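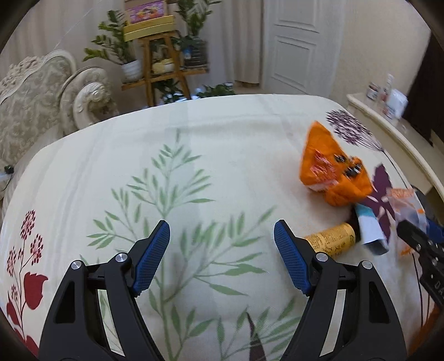

Figure 2. Large table with printed cloth in one of the households of the study.

3.2 Table coverings and the length of the evening meal

The second part of the interview dealt with the table on which the family eats in the evening. We asked each household whether a cloth is used, on which days, and who decides this. Of the 254 households that answered, the majority keep a cloth on the table during the whole week and change it on a fixed day. A smaller group takes out the cloth only for guests. The remaining families eat on the bare table or on single mats.

The answers differ clearly between the two districts. In Paewai, where many apartments have a separate dining room, the cloth stays on the table also between the meals. In Broklow the same table often serves for homework, sewing and paperwork, and the cloth is folded away after eating. Light cloths with plant motifs (Figure 2) were mentioned in both districts, mostly by respondents who had received them from an older relative. Plain dark cloths were described as practical, but several persons called them "for the restaurant."

We also compared the use of a cloth with the reported length of the meal. Households with a permanent cloth reported meals that were about 10 minutes longer. This difference should be read with caution. Families with a permanent cloth are on average older, and Beaudoin and Akl already observed that older couples remain longer at the table after the food is finished. When we consider only the households with children under 14, the difference becomes small and we do not interpret it.

A further question concerned washing. Most respondents wash the cloth together with the bed linen, and a stain is usually covered by a plate or a bread basket until the next washing day. One respondent in Broklow explained that she turns the cloth by a quarter each evening, so that every member of the family gets "the clean side" once. The arrangement of seats is treated in Section 3.3.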